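We use cookies to remember your settings and count visits. Accept | Manage preferences

kurkitura-floor – README and data card

Posted 19 Dec 2022 by the Kurkitura maintainer

Hi! I put this set together while working on Navier, our small planner for robots that have to share a room with people who have other things to do. It holds 117 recordings from the robot's head camera, plus the labels I used to train and test the "can I move there?" part of the planner. If you just want to run things, skip down to Getting started. If you want to know why the labels look the way they do, keep reading.

What I was trying to find out

Most of the floor sets I tried treat the ground as one big flat yes. That works fine until your robot has a cord, or somebody walks through, or there's a table corner sticking in from the side. I wanted to know if a small model could sort floor into three kinds – free, free for now, and keep off – from a single color picture, with no depth at all.

Short version: pretty much yes for people, so-so for furniture, and still kind of bad for cables. Thin black cords on striped carpet are the hardest thing in the whole set. The model loves to decide that a cord is just one more dark stripe, mostly where the cord runs the same way as the pattern. Where it curves across the stripes it does a lot better.

How the labels work

- Free: bare floor the base could roll onto.
- Free for now: floor within a step of a walking person. I drew these areas by hand, so expect some wobble.
- Keep off: furniture, walls, columns, cords and loose bits on the ground. The robot's own body and arms get a separate mask called self, so please don't train on those pixels as obstacles (I did that for a week and got a robot that was scared of its own grippers).

People are often only legs and shoes in this view. I label every leg I can see, even when it's half behind somebody else's, and I don't try to guess who is who. 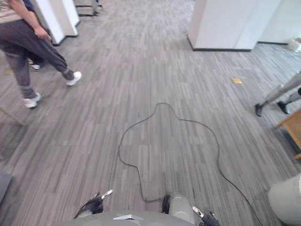 Getting started

1. Unpack the archive and keep the folder names as they are. The loader is picky.
2. Run the check script. It should find 117 recordings and 3000 labeled stills.
3. Train with the default settings. It takes around 6 hours on my desktop card.
4. Score with the cord-only option turned on as well. The overall number hides how poorly the thin stuff does.

Results so far

I trained nine models with different random starts and kept all of them. The Vusarlow loss, which gives extra weight to skinny shapes, helped on cords every single time. It also made the model jumpy – it now sees cords in shadow lines and along baseboards. I can live with that, but you may not want it on a robot that's in a hurry.

The Swanepoel baseline is in there too. It's older and simpler, and it beats mine on plain walls, which bugs me.

Known problems

- Small, flat things like scraps of paper are labeled keep off in some recordings and free in others. I changed my mind halfway through and haven't gone back yet.
- The edges of the self mask are rough near the fingertips.
- All of it was recorded indoors, so I wouldn't expect much from it on grass or gravel.

Bug reports are very welcome. Please include the recording number and the version of the loader you're running.

Last updated: December 2022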